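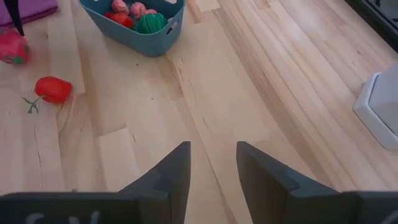

Wrist view on the floor set. Basket of toy fruit ahead, pepper and strawberry still out to the left.

I said in December that I would write up the relabelling work once the numbers had stopped moving. They have stopped, so this is the write-up.

The question was whether you can throw away the boring parts of a demonstration before training on it. Our recordings are full of hesitation. Whoever is driving the arm stops to think, drifts a bit, then goes for the object. A policy trained on all of that learns to hesitate too, and it's good at it.

We had 586 demonstrations of putting things into a container, collected with the Koltness controller. I wrote a script, which the repo calls Jorkon, that looks at gripper speed and cuts any stretch where the arm is close to still for longer than a set time. The pauses just before a grasp are kept. My first version cut those as well and the policy started closing its fingers too early, so that cost me a fortnight.

After trimming we had lost nearly 300 minutes of recording, more than I expected. I trained one policy on the full set and one on the trimmed set, with the same settings and the same number of steps, and ran each for 280 trials.

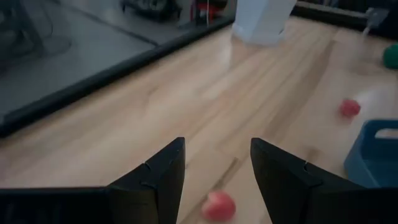
Ball task, left wrist. One red ball between the fingers, the other further off, blue container at the right.

The trimmed policy was quicker on every object we tried. Success went up by 7 points overall. Most of that came from the balls, where the old policy would hover above one and then nudge it away on the way down. On the toy fruit the two policies were level, and on soft things the trimmed one was slightly worse. I don't have a good explanation for the soft things. It may just be too few trials.

Blurred views are still a problem for both. When the wrist moves fast the edges go soft, and trimming leaves you with a larger share of fast movement in the data. I tried adding artificial blur in training and it made no difference I could measure.
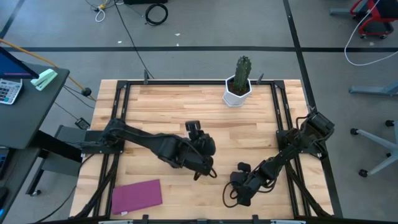 Two-arm work is where I want to take this next, and it needs a different rule. With one arm, still means still. With two, one gripper may be holding its place while the other does the job, and a script that looks at each arm separately would cut the wrong thing. Even with both grippers near the middle of the table and only a gap of bare wood between them, speed alone won't tell you which one is waiting for the other. My plan is to cut only when both are slow, and to run it first on the Tarkel recordings, which are short and already checked by hand.

The slides from the Bragança workshop have the older figures in them, before I fixed the grasp pauses. Please use the ones in this post. The script is in the usual place and the threshold is set at the top of the file.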